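Visite de l'atelier Drurier, 30 avril 2021

Le bus pour Stutdale part à la demie et met 70 minutes. Il s'arrête devant la mairie, et l'atelier se trouve derrière, dans une ancienne filature. On y carde et on y feutre de la laine locale. L'entrée coûte 4 euros, remboursés si l'on achète quelque chose à la boutique.

La visite commence par le tri. Les toisons arrivent des fermes du plateau, puis sont ouvertes à la main sur de grandes claies. Drurier en a traité 1 465 l'an dernier. Le lavage se fait à l'eau tiède, en quatre bains, et l'eau du dernier sert au premier bain du lot suivant. La cardeuse, une Brallance, fait beaucoup de bruit et on ne s'entend plus dans la salle.
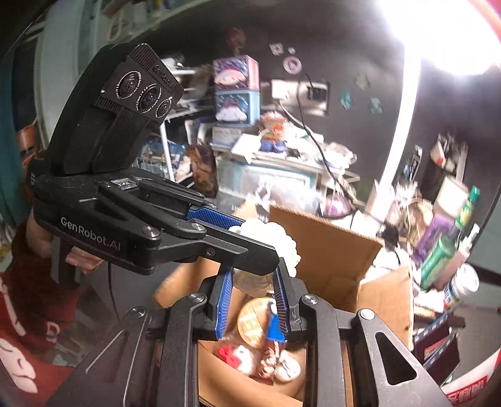 La vente par correspondance occupe maintenant plus de place que la boutique. L'atelier a envoyé 168 colis au mois d'août précédent, surtout à des particuliers qui filent ou feutrent chez eux. Tout part en carton. Une masse blanche, ronde et duveteuse comme celle qu'on voit au-dessus de la boîte ouverte donne une idée du volume que prend ce genre de marchandise pour un poids très faible, et les frais de port s'en ressentent.

La boutique vend aussi les teintures Pramanik en petits sachets. J'ai pris un garance et un gaude. Le dernier bus repart à 17 h 40, et il n'y a pas de café ouvert à proximité.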